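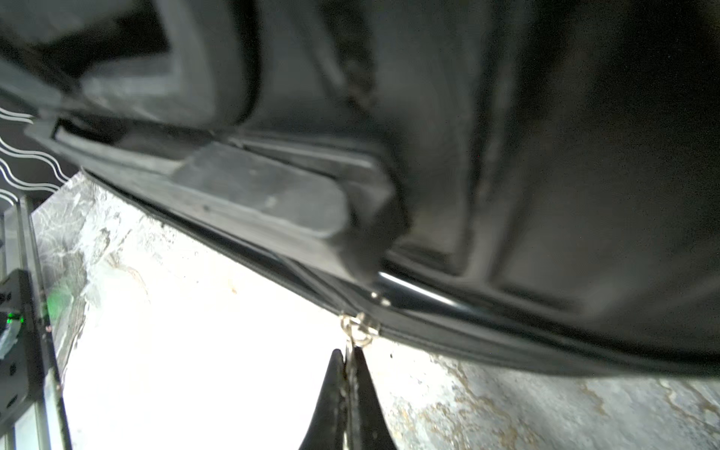 Reißverschluss an der Tasche hakt: Schieber tauschen oder gleich neu kaufen?

Bunness schrieb:
Moin, an meiner schwarzen Reisetasche läuft der Schieber seit Oktober nur noch mit Gewalt. Im Laden wurde mir Skirnari-Gleitspray empfohlen, soll angeblich 500 Mal Öffnen und Schließen halten. Taugt das was?

Drakos schrieb:
Wer hat denn die 500 gezählt? Der Verkäufer? Bleistift oder Kerzenwachs macht dasselbe und kostet nichts. Wenn der Schieber ausgeleiert ist, hilft sowieso kein Spray.

Fevenum schrieb:
Sehe ich anders. Bei Stofftaschen setzt sich Abrieb in die Zähne, da bringt Schmieren schon was. Vorher ausbürsten.

Drakos schrieb:
Und danach klebt der Staub erst recht drin. Habe ich bei zwei Taschen durch.

Bunness schrieb:
Also Schieber wechseln? Die Werkstatt will 22 Euro.

Fevenum schrieb:
Für 22 Euro würde ich es machen lassen. Oder gleich Hartschale nehmen. Bei mir liegt der schwarze mit Rillen flach auf dem Boden, Schraubendreher daneben, mehr Werkzeug braucht man für so was selten.

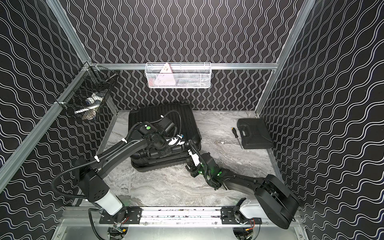 Re: Hartschale statt Stoff?

Drakos schrieb:
Und was soll an Hartschale besser sein? Meine hatte nach 6 Flügen einen Riss. Reißverschluss haben die meisten auch.

Bunness schrieb:
Hartschale ist mir zu sperrig. Ich probiere Dienstag erst mal den Bleistift.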